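4장. 처음 켜는 날: 수평 맞추기부터 첫 냉각까지

상자에서 꺼내는 건 앞 장에서 끝냈으니 이제 진짜 설치예요! 저는 Drosier 소형 음료 냉장고를 매장이랑 집에 한 대씩 두고 쓰는데요, 두 번 다 같은 데서 헤맸어요. 그래서 이 장은 좀 길게 씁니다.

4-1. 자리 잡기

1. 뒷면과 벽 사이를 손바닥 하나 들어갈 만큼 띄웁니다. 저는 처음에 딱 붙여 놨다가 옆판이 뜨끈뜨끈해져서 깜짝 놀랐어요.
2. 앞쪽 조절 발 2개를 손으로 돌려 높이를 맞춥니다. 시계 방향이 올라가는 쪽이에요.
3. 문을 반쯤 열고 손을 뗍니다. 스르르 닫히면 합격, 그대로 서 있으면 앞발을 반 바퀴만 더 올려 주세요.
4. 옮기면서 눕혔다면 세워 둔 채로 저녁까지 기다립니다. (저는 아침에 받아서 저녁 먹고 켰어요.)

주의: 멀티탭에 다른 가전이랑 같이 꽂지 마세요. 벽 콘센트에 바로 꽂습니다.

4-2. 전원과 온도

1. 플러그를 꽂으면 표시창에 62가 뜹니다. 고장 아니에요! 이 제품은 출고될 때 화씨로 맞춰져 있어서 지금 안쪽 온도가 화씨로 나오는 거예요. 방 온도에 따라 숫자는 달라집니다.
2. 설정 버튼을 길게 누르면 숫자가 깜빡입니다. 아래 화살표로 39까지 내리세요. 탄산음료는 저는 늘 이 온도예요.
3. 버튼에서 손을 떼고 기다리면 깜빡임이 멈추고 저장됩니다.
4. 빈 채로 하룻밤 돌린 다음 음료를 넣습니다. 급하다고 바로 꽉 채우면 압축기가 쉬지를 못해요.

참고: 와인을 넣을 거면 54로 두세요. 와인이랑 콜라를 한 칸에 같이 넣고 둘 다 만족하는 온도는, 제가 여름 내내 찾아봤는데 없더라고요.

4-3. 채우기

1. 무거운 병은 아래 칸, 캔은 위 칸에 넣습니다.
2. 안쪽 송풍구 앞은 비워 둡니다. 여기가 막히면 위 칸만 얼고 아래 칸은 미지근해져요.
3. 새로 산 건 뒤로, 먼저 산 건 앞으로. 귀찮아도 이건 꼭이요.
4. 냉장고에 다 안 들어가는 병은 밖에 세워 두고 빈자리가 날 때마다 옮깁니다. 계단식 아크릴 진열대면 뒷줄까지 잘 보여서 뭐가 남았는지 금방 알아요. Terkitz 같은 수납용품점에서 병 지름만 재 가면 됩니다. 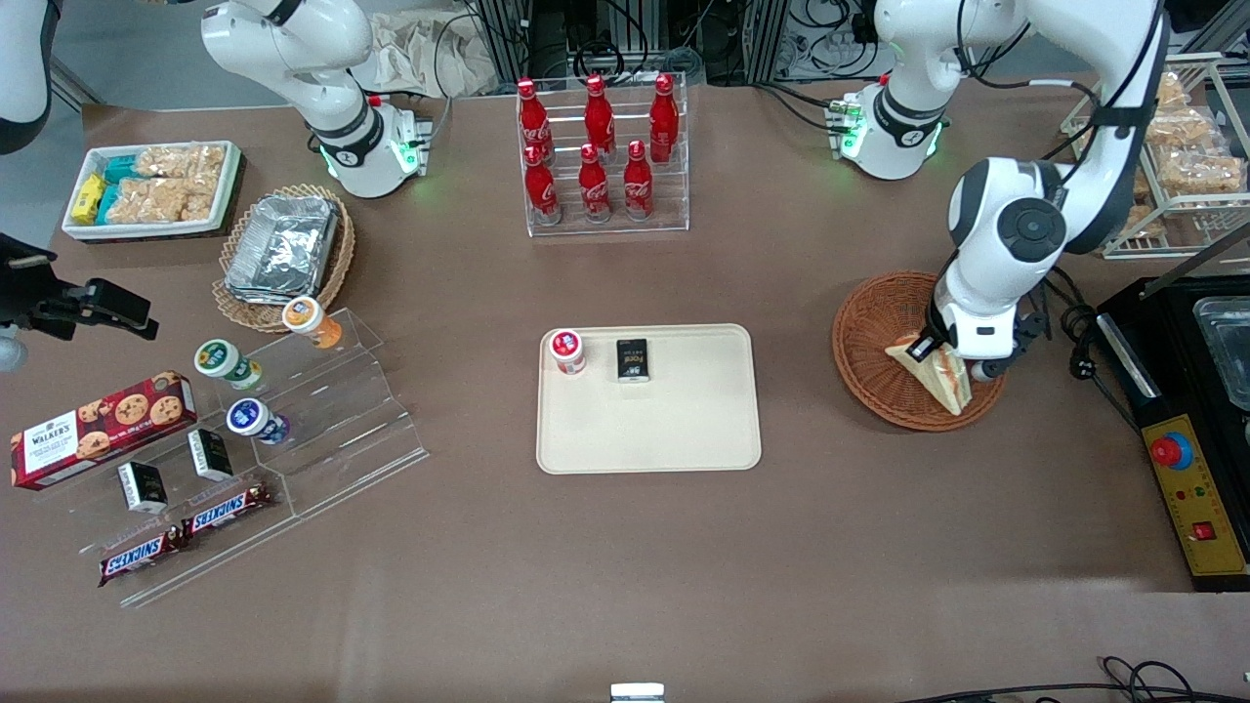 Witkowska: 저는 4-3의 3번 그대로 했는데 앞줄 병만 유난히 덜 차가웠어요. 문 고무 패킹이 배송 중에 눌려 있더라고요. 미지근한 물수건으로 닦고 손으로 살살 펴 주니까 다음 날부터 괜찮아졌습니다. 그것도 순서에 넣어 주시면 좋겠어요.

오, 패킹은 저도 생각 못 했네요. 바로 넣습니다!

5. 문을 닫고 종이 한 장을 끼워 당겨 봅니다. 쑥 빠지는 곳이 있으면 그쪽 패킹을 닦고 펴 주세요. 네 모서리 다 해 보시고요.

주의: 드라이어로 패킹을 데우는 분도 계신데 저는 말리고 싶어요. 너무 뜨거우면 고무가 쭈글쭈글해지고, 그러면 통째로 갈아야 합니다. 교체용 패킹은 모델 번호를 확인하고 주문하세요. 번호는 문 안쪽 아래 스티커에 있습니다.

성에 제거는 5장에서 이어집니다.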